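Search this blog
Enter keywords
Search

An afternoon with the Bindbridge robot, mostly on a screen

11 July 2025

I went to the Bindbridge open day in Clarkach with low expectations and a packed lunch, and I ate the lunch in the car park before I'd seen a single thing move. The doors were meant to open at one. They opened at twenty past, and then we all had to be given a lanyard.

The leaflet had come through the door in Camholm back in March. It said "Meet the robot that's learning to help at home" and had a drawing of a kettle on it. I kept it on the fridge, partly out of interest and partly to have something to be cross about. My mother was promised a helper of some sort by every catalogue she ever sent off for, and she died owning a grabber on a stick and a jar opener that took the skin off her thumb. So I come to these things with a history.

The robot lives in the Rankin building, round the back of the old bus depot. I say lives. What we were shown in the first hour was a computer model of it, in a computer model of a room, on a big screen at one end of a real room with bad chairs. There is a real one as well. It was standing behind a rope with its arms down and a sign round it saying it was charging, and it was still charging when I left.

I don't mind a simulation. I can see why you'd rather smash a pretend mug than a real one. But "meet" is a strong word for watching telly with some engineers.

Marion Lindsay did the talking. She was good at it, quick and not too pleased with herself, and she didn't pretend the screen was anything other than a screen. She explained that the robot practises in the made-up room over and over, picking up one thing or another, and that the software takes notes on every go. She could flip between views while it was running. One of them was down by the hand, looking out past the fingers, and the whole room went over on its side whenever the wrist turned. A man near the front had to look at his shoes.

I rather liked that view, seasick or no. There's no face and no friendly voice, only a grey block with two stubby fingers and a window behind them. If they'd put that on the leaflet in place of the kettle I'd have trusted them more.
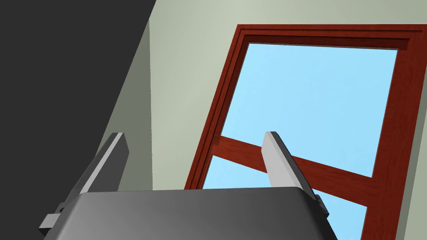 What it was meant to be doing

The room on the screen was laid out like a plain sort of kitchen, or a workshop that had ideas about being a kitchen. Long dark counter, wooden table, a chair, a door at the far end. Nothing on the fridge, no post, no cat, no bag for life full of other bags for life. The sky outside was the blue of a swimming pool. I asked whether it was ever raining in there and Jianhua Li said they could change the light if they wanted to. I said I meant the mood of the place more than the light, and he wrote something down, which was kind of him.

The job was to pick a thing up off the table and put it somewhere else on the table. That was the demonstration. I want to be fair about this, as I know it's harder than it sounds, and Marion had a nice bit about how you don't think about your own hand when you reach for a pencil. Quite true. I also don't put on an open day when I do it.

They ran it several times. The arms came in from below like somebody feeling for their glasses in bed. Once the hand went down, stopped, had a think, and came back up with nothing. Once it got hold of the thing and moved it very nicely indeed, and people clapped. Once it nudged the thing along the table until it was further off than when it had started, and Marion let us watch that to the end without jumping in or changing the subject. I gave her a good mark for it.

The numbers on the wall

There was a poster by the tea urn with figures on it, and I copied them on to the back of my parking ticket. The robot had made 2,392 tries at the table job in the made-up room. Of those, 938 were put down as successes. Further along it said the computer could get through up to 339 tries in a night, and that one was in much bigger letters.

I asked what counted as a success. If it picks the thing up and drops it in the right place, is that one? If it picks it up the wrong way round? Jianhua said a success was the thing ending up inside a marked patch and staying there for two seconds. So a try where the robot knocks it in by accident with its elbow counts too? He thought about it and said in principle, yes, though they'd look into it if it happened a lot. I asked if it had happened a lot and he said he would have to check.

I don't think he was hiding anything. I think it's the sort of question they don't get from people who are paid by the same people. But 938 out of 2,392 is well under half, in a room with no rain in it, and I'd want to know how many of the 938 were elbows.

My other question was how any of it carries over to the machine behind the rope. The answer was that some of it does and some of it doesn't, and they find out which by trying. Fine. I believe that completely. I just can't find it anywhere on the leaflet.

The bit at the end

For the last go they put it back to the wide view, with both arms up and the table on the slant. One hand was down by a white curved thing I took for a hook or a handle, next to something that looked like a screwdriver. The other was held up in the air towards the window with its fingers a little apart, as if it had a point to make and was waiting to be asked. Two arms, and I never did get a clear answer on what the second one was for in a job that only needed one.
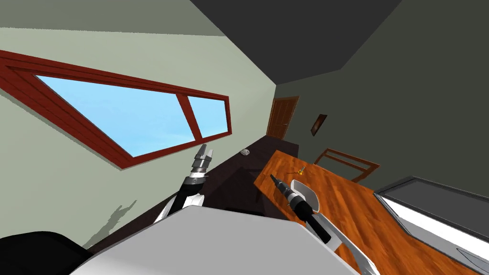 Blair Hepburn thinks I'm being unfair, and told me so at length on the drive home: that you wouldn't judge a toddler by its first two thousand goes at a spoon, that one arm will be needed to hold things steady as soon as the jobs get harder, and that if they had waited until it worked every time I'd have moaned that they were keeping it secret.

There's something in the last part. I would have moaned.

The toddler business I won't have. A toddler isn't sold to the council. Sheena Imrie asked from the back, in a perfectly pleasant voice, whether there was a plan to try the robot out in sheltered flats, and the answer was that there were "conversations". I have been in sheltered flats. The tables have oilcloth on them and pills and a magnifying glass and a saucer with a ring in it. I'd like to see a few hundred tries at that, with somebody's knitting in the way, before the conversations get any further.

They said there'll be another open day once the real arms are ready to be shown doing the same job. I've put my name down. I asked for it to be held on a day when the thing isn't charging, and Marion laughed and said she'd see what she could do.

Tea was good, by the way. Proper cups. Parking was £2 and the machine wouldn't take my card, so bring coins.

Recent posts

The self-checkout at the big shop has a new voice and I don't care for it
Clarkach library hours, again
What I did with all the jar openers
A second-hand bread machine, three loaves in
Bus to Camholm: the new timetable compared with the old one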